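Pre-Sale Inspection, Used Hatchbacks
Warkik Motors, back lot
Vehicle: Plelano 5-door hatch, manual, blue
Stock no. 3361
Inspected by: Jomar Soriano
Signed off by: Remo Zanetti (see end)
Month: September

Marks used: OK, FIX (before sale), NOTE (tell the buyer)

TIRES AND WHEELS

Front left tread – OK
Front right tread – OK
Rear left tread – FIX. Legal in the sense that a judge would need a magnifying glass.
Rear right tread – OK, but a different brand from the other three. NOTE.
Spare – FIX. There is a spare. It has no air in it.
Lug nuts, torque checked – OK
Locking nut key – OK. Found in the ashtray under a parking stub.

BRAKES

Front pads – OK, new
Rear pads – NOTE. Good for another 3000 miles, less if the buyer lives on a hill.
Rotors – OK
Parking brake – FIX. Holds on the flat. On the ramp by the wash bay it holds an opinion.
Brake fluid – OK

LIGHTS AND GLASS

Headlights, low and high – OK
Turn signals – OK, though the left one ticks faster than the right. Bulb is on its way out, so change it now. FIX.
Reverse light – OK
Windshield – NOTE. Stone chip low on the passenger side. Filled, and filled well, by whoever had the car before us.
Wipers – FIX. They move the water to a different part of the glass.

Remo asked me last month why the comments column has to be so long. The old form had a box for a check mark and that was it, and we sold a wagon with a heater that only worked on Messina Road, downhill. The form said heater OK. I tested it myself going downhill on Messina Road.
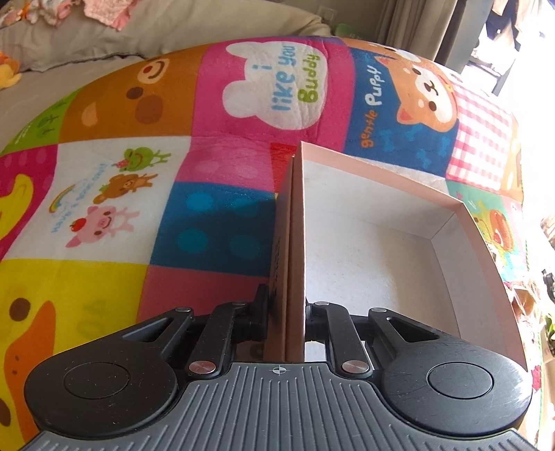 So the comments stay. If a box has only a check mark in it, I will ask what was done, and "looked at it" will get the sheet handed back. Drive the car both ways, with the radio off, and write down what you hear even if you can't say what it is.

UNDER THE HOOD

Oil level – OK
Oil condition – FIX. Change with filter.
Coolant – OK
Drive belt – OK, some glazing, no cracks
Battery – NOTE. Itaren brand, date sticker worn off. Passed the load test twice.
Leaks – OK after 20 minutes idling on clean cardboard. One drip, and it was from the air conditioner.

INSIDE

Seat belts, all five – OK. Center rear is slow to go back in but locks when pulled.
Child seat anchors – OK
Horn – OK. Louder than the car deserves.
Heater – OK, uphill and down
Rear hatch struts – FIX. The hatch stays up long enough for you to trust it. Do not let a customer load anything until both struts are replaced.
Warning lights – OK, all come on with the key and go out again

ROAD TEST

Cold start – OK
Clutch – OK, bites high. NOTE.
Steering – slight pull to the left. Check alignment after the rear tire is done, and drive it again before calling it fixed.
Noise – one rattle from the dash at highway speed, traced to a pen. Pen kept.

Cost to put right, parts and labor: $700
Ready for front lot: NO

Remo's comment: Fine with the tire, struts and parking brake. Do we need to do the wipers?
Jomar's reply: Yes.
Remo's comment: Approved. I would like my pen back.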